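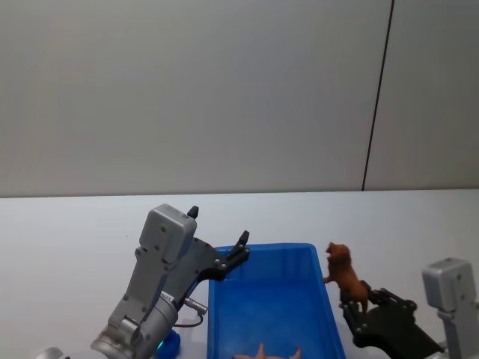
Blue bin with the orange starfish, white table

Date: November 4, 2025
Subject: Re: [toyshelf] One bin per kind, or everything in together?

Dear all,

I've been meaning to answer the Solarura playroom message since I first read it, and then I read all the replies and got caught up in the one on drawer labels, so please forgive me if this goes back over old ground. I'll paste in the part I wanted to answer:

> We have 300 small toys in our lending corner at Solarura and they live in
> one enormous trunk. The sea animals are always at the bottom. The children
> tip the whole thing out to find a fish and then of course it all has to go
> back in. Does anybody keep the animals apart, and if so, in what? We have
> a little money to spend but not much, and we'd like to get it done before
> January.

Oh, how I know that trunk! We had its twin at Kartha for years, a lovely old thing with a rounded lid, and I was very fond of it and very glad to see it go. We moved over to shallow plastic bins, and I would tell anybody with a trunk to do the same. The blue one is for sea creatures. It's a nice strong blue, and the children took to calling it the pool, so the starfish goes "back in the pool" at the end of the morning and I hardly have to ask.

If you're choosing bins, go for low sides. A small child standing at the table should be able to look straight in and reach the bottom. We tried a deep set first (from Cama, 55 of them, far too many, and if anybody would like some please write to me) and they turned into little trunks all over again, with the same fish at the bottom.

The other thing that helped was doing the sorting at a table with nothing else on it. For a long time we sorted on the rug, where half the toys rolled under the bookcase and the other half got played with before they reached a bin. Now I bring one bin at a time to the table, and when it's done it goes back on the shelf and the next one comes over. It sounds slow and I suppose it is, but two of us got through the whole collection in a single afternoon, all 431 pieces, with a good long stop for tea.

Washing, while I'm on the subject. Soft rubbery toys go in warm water with a drop of dish soap, and I leave them on a towel overnight before they go back. Don't put them away damp. I lost a very nice octopus that way. 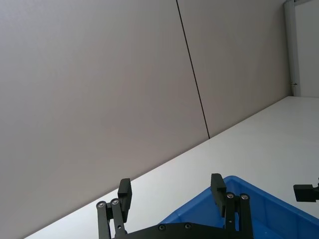
Clisisora wrote back to me off the list and kindly said I could pass this along: they keep a spare empty bin at the end of the shelf for anything a child can't place, and it gets sorted once a week, so the other bins stay tidy and there are no arguments over whether a penguin belongs with the birds or the fish.

I like that very much and I'm going to try it. Our penguin has been in three different bins since summer. I'd be curious what others do with crabs, too, as ours keep turning up with the insects and I can see why.

To Solarura, do write and tell us how you get on, and what you decide to do with the trunk. I'd hate to think of it being thrown out. Ours holds blankets now.

Warmly, from all of us at Kartha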